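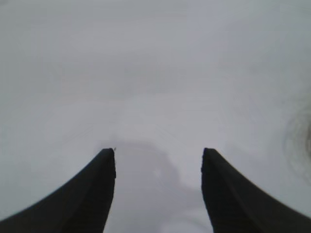
Bezawit Wako
Workshop coordinator, Moltness

Sunil Amarasinghe wrote:
> Are we keeping the pale grey-white for the back room, or going darker? Detier
> wants the paint order by noon and I have 300 left in the budget.

Keep the pale one. It's plain and anything black stands out against it, so dark tools will be easy to spot on the bench side. Please order enough for two coats on the long wall and one on the short wall. The shelves can wait until March.

Ildikó has the key to the paint closet. The rollers from last time are on the bottom shelf, but we need new tape.

Bezawit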